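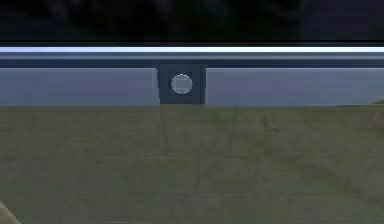
Quiet hours ordinance

A quiet hours ordinance is a city or county rule that limits how much noise people can make during certain parts of the day, usually late evening to early morning. I've been editing the local law pages on this wiki for a good while now, and this is the topic I get the most mail about by far (more than parking, if you can believe it!), so I've tried to put everything I know in one place. Where I'm giving my own opinion, I say so.

Background

People have been complaining about each other's noise for as long as they've lived in towns. Older rules tended to go after particular culprits: street sellers, barking dogs, church bells, wagons on cobblestones. The broader kind of ordinance, where a whole block of hours is protected no matter who's making the racket, came along later, and it's the kind most of us live under today.

My own town, Huvham, had nothing but a vague line about "disturbing the peace" for most of its history. That left it up to whichever officer answered the phone, and you can imagine how evenly that worked out. The current rule came in after a long fight over an outdoor music patio on Economou Street, and it's still the one I know best, so you'll see it pop up a lot below.

How the rules are usually written

There are two main styles, and plenty of places mix them.

The first is the "plainly audible" rule. If a person with normal hearing can make out the sound from a set distance, or from inside their own home with the windows shut, it's a violation. Huvham uses this one, with the distance set at 132 feet from the property line. I once asked Viera Tichý, who helped draft it, where that number came from, and she told me it was two lots of frontage on the old survey maps. I love that. It has nothing to do with sound at all!

The second is the decibel limit. An officer shows up with a meter, takes a reading, and compares it to a table. It sounds fairer, and in some ways it is, but meters need calibrating and officers need training, and background traffic can throw off a reading. Tandari, the next town over, went this way and had to put off enforcement until May while it sorted out its equipment.

Typical hours start at 10 or 11 at night and run until 6 or 7 in the morning, with a later start on weekends and holidays. Most ordinances also carve out exceptions for emergency vehicles, snow plows, utility repairs and events with a permit. Leaf blowers get their own section more and more often, and those hearings are something to behold.

Penalties

A first visit nearly always ends in a warning. After that it's a civil fine, and repeat offenders may see it climb. In Huvham the top fine is $1,000, reserved for a fifth violation in the same year, and as far as I can find it has been charged once, to the owner of a rental house. Some places send the bill to the landlord along with the tenant, which landlords dislike about as much as you'd expect.

Arguments for and against

Supporters talk mostly about sleep, and I'm with them there. Keith McPhee, a night nurse who spoke at nearly every Huvham hearing, made the point that the standard hours do nothing for people who sleep in the daytime, and he wanted a doctor's note system. It didn't pass. I still think he had a case.

Critics worry about who gets reported. A drum circle, a backyard wedding and a teenager fixing a car can all be equally loud, and neighbors don't call about them equally. Montri Kongkaew collected five years of complaint records in Tandari and found that a small cluster of callers made up a big share of them. His write-up is dry going but worth your time. There's also the free speech side. Courts in the US have generally let cities limit volume and hours so long as the rule doesn't pick on a message, but a rule written too loosely can get knocked down.

Then there's the ethical question, the one I find most interesting: how much of other people's living should you have to put up with? Ismael Miranda argued in his newspaper column that a town with no noise after ten is a town for homeowners over fifty. (I'm a homeowner over fifty. Ouch.)

Mediation

Some towns offer mediation before fines. Huvham's program is called Zatbridge, and it puts both neighbors in a room with a trained go-between for an hour. Lachlan Ngata ran it for its first few years and kept the sessions confidential, so there isn't much published about results. It's free, and either side can ask for it by calling the city clerk.

See also

Nuisance law
Outdoor event permits
Leaf blower restrictions
Huvham city code

Last edited 20 November 2020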